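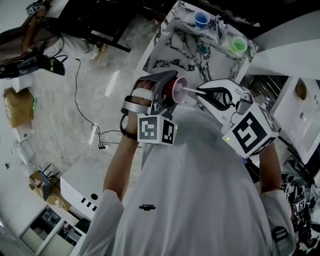 A red cup with a pink inside, tipped on its side.

How does a dome stay up?

Ever look up inside a really big round roof and think, why isn't that falling on my head? Good question. Let's go.

First, the arch. A dome is basically an arch spun around in a circle. Push down on the top of an arch and the push slides down both sides to the ground. A dome does that in every direction at once.

But there's a catch. All that weight wants to shove the bottom edge OUT. Try it with half an orange peel. Press on top. See the edge spread? Builders call this thrust. Big word, just means pushing.

So how do you stop the spreading? A few ways.

Thick walls. Heavy, heavy walls around the bottom. Slow to build and they use a ton of stone.

A ring. Iron chain, steel band, or concrete, wrapped around the base like a belt. The Market Hall in Kakombridge has one, hidden in the brickwork. You'd never spot it from the street.

Ribs. Like the ribs of an umbrella. They carry the weight, and the parts in between can be thin and light.

Meet a real dome
The Janura is the old concert hall in Kevville. Its dome is 118 feet across and took 4 years to build. There are 300 steps up to the walkway at the top (bring water!). Downstairs there's room for 2,000 people, and no columns in the middle so everbody can see the stage.

The round window at the very top is called an oculus. That's Latin for eye. It lets in light. Also makes the top lighter, smart.

Is a dome always stone? Nope. Brick, wood, concrete, steel, glass. Even snow! An igloo is a dome too.

Try it
Get half an orange peel, a strip of tape and some coins. Put coins on top one at a time until the peel squashes flat. Now take the other half, tape all the way around the bottom edge, and do it again. Which one held more? Write it down, then try two layers of tape.

Words to know
Thrust: the outward push at the bottom of a dome
Oculus: a round opening at the top
Rib: a curved beam that carries weight
Drum: the round wall a dome somtimes sits on

Next up: Why is the Tokarz Tower so skinny?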